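4.2 Small parts and the habit of keeping them

The household survey in Dindbridge asked people what they did with small items that had come off, out of or away from something larger. We had expected the answer to be "throw them out". Of the 600 households that replied, most kept them in a drawer, and a fair number wrote at length about the drawer. One return came with a map of it.

Respondents in Jindgate, who filled in the same form in December, were tidier on paper. They used jars. When asked what was in the jars, however, their replies became as vague as those from Dindbridge, and the word "bits" appears in both sets of answers more often than any other noun. We did not offer "bits" as a category and now regret it.

Age made little difference to keeping, but it did affect hope. Younger keepers believed the part would be wanted within the year. Older keepers had stopped naming a date. Size mattered more than either: once a thing was small enough to pinch between two fingertips, people became oddly unwilling to let it go (Figure 2).
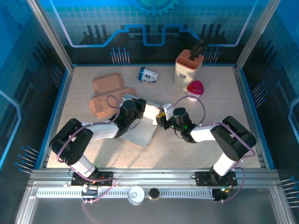

Figure 2. A small white object with a yellow part, held at the centre of a work area.

Colour was a weaker guide. Several households said they kept bright pieces because these "looked important", a rule which, if followed strictly, would fill most homes by spring. The Prastent returns are treated separately in section 4.3, as many of them were posted with the parts still inside the envelope.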